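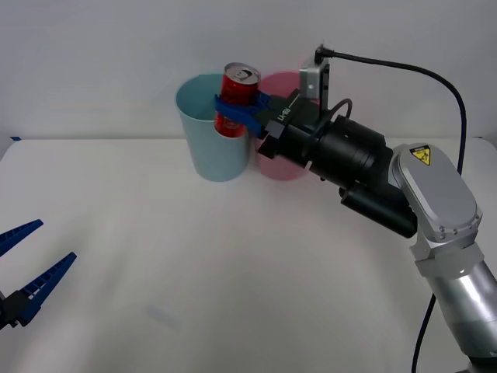 Chapter 4. Packaging and what it costs

Most of what we buy comes inside something else, and the something else has a price. Small, usually. A few pence. But somebody pays it, and this chapter is about who, and how it gets into the figure on the shelf. Start with the plainest case, a drink. A red aluminium can with a pull tab on its silver top, a red label round the side, even a little printed face on it. Next to it a light blue plastic cup, tall, a bit wider at the rim than at the base. Both hold a drink. The cup is bought once and washed. The can is bought every time, and its cost is folded into the drink so neatly that most buyers never think of it as a seperate thing at all.

4.1 Three words to get straight first

Primary packaging – whatever touches the product. Can, bottle, sachet, waxed paper round the butter.

Secondary packaging – whatever groups the primary packs for sale. Cardboard sleeve, shrink film, the box the tubes of toothpaste sit in.

Transport packaging – pallets, crates, corner boards, the stretch wrap. Shoppers hardly ever see it. Shopkeepers see little else on delivery days.

Keep these apart in your notes. Students mix up the second and third all the time, and the sums in 4.4 go wrong from there.

4.2 The Satti bottling works

We will come back to one firm all through the chapter. Satti makes fruit drinks, one site, 32 people on the payroll, and sells mainly to small shops in and near Darerlow. Its founder, Njoroge Nzioka, started with returnable glass. Crates went out full, crates came back empty, and a deposit was paid on each bottle. Cheap per drink as long as the bottles came back. The trouble was the lorry. Glass is heavy, and half of every trip was spent carrying air in bottles.

In its fourth year the firm switched to cans. Lighter, stack well, no return trip. The price of each container went up, because a can is used once, but the cost of moving a drink came down. Washing line sold. Two jobs lost on the washing line, one gained in the warehouse. Note that last bit, as it comes up again under social costs.

Nzioka's own words, from a talk to a college class: "I thought I was buying cans. I was really selling a lorry."

4.3 Fixed and variable

A fixed cost stays put whether you fill one can or a whole shed of them. The filling machine. Rent. The artwork for the label, paid once to a designer. A variable cost rises with each unit – the can itself, the end that is seamed on top, ink, the cardboard tray under it.

Where does the printing go? Depends. Satti's supplier, Andano, charges a set-up fee for each new design and then a rate per can. So it is both. Split it and put each part where it belongs. A firm which changes its label every season pays that fee over and over, and a short run carries more of it per can than a long one.

Worked case. Set-up fee of £400. Spread over a run of 400 cans, that is £1 on every can before a drop goes in, and no shop would take it. Spread it over a run a hundred times as long and it comes to one penny. Same fee, same design. This is why small makers often buy plain cans and stick paper labels on by hand.

4.4 Who pays for the empties

Once the drink is gone the packaging is still there. Somebody collects it, sorts it, melts it or buries it. Under the Darerlow scheme a shop takes back empties and is paid a handling fee by Cumora, the company that runs the collection. Cumora gets its money from the makers, and the makers add it to there prices. So the buyer pays in the end, though not always all of it. If buyers would walk away at a higher price the maker has to swallow part of the charge. How much depends on elasticity, see Chapter 2, and do go back and look, it won't be explained again.

Monique Delaunay's study of corner shops (reading list, item 28) is good on the shopkeeper's side. Storage mostly. Sacks of empties take up floor that could hold stock, and the fee doesn't always cover it.

Before you go on

Pick one item from your kitchen. Write down its primary and secondary packaging, and guess at the transport packaging. Mark each cost fixed or variable. Keep the sheet, you will need it for 4.5, where we put numbers to it.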